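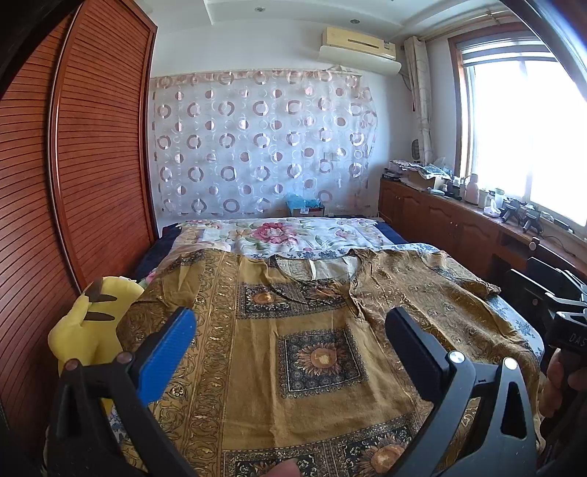

The folding was never the hard bit, according to one of the housekeepers at Motimlow, who has made beds in its serviced flats for 17 years and asked me not to use her name. "It's knowing what you've got hold of," she said. "Is it a sheet, is it somebody's dress? Your hands know before you do."

Her employer would like a machine to know too. Since March, staff have been offered extra paid hours handling cloth with grippers, and the recordings go to a supplier, Wesumo, which hopes to sell a linen robot. The firm talks of up to 40 minutes saved per shift. I asked how that had been worked out and was told the figure was "indicative".

She takes the hours because they pay. Does she think she is training her replacement? "They say it'll help us. They said that about the app." The app, Tekin, arrived two years ago and now decides which flat she cleans next — it has twice sent her to 407 with the guest still asleep.

A manager told me no jobs would go. Would he put that in writing? He said it was "too early for that sort of conversation", though evidently not too early to collect the recordings.

What she wants is smaller. "A trolley with wheels that go straight. I asked for that before any of this."

She is still waiting for the trolley.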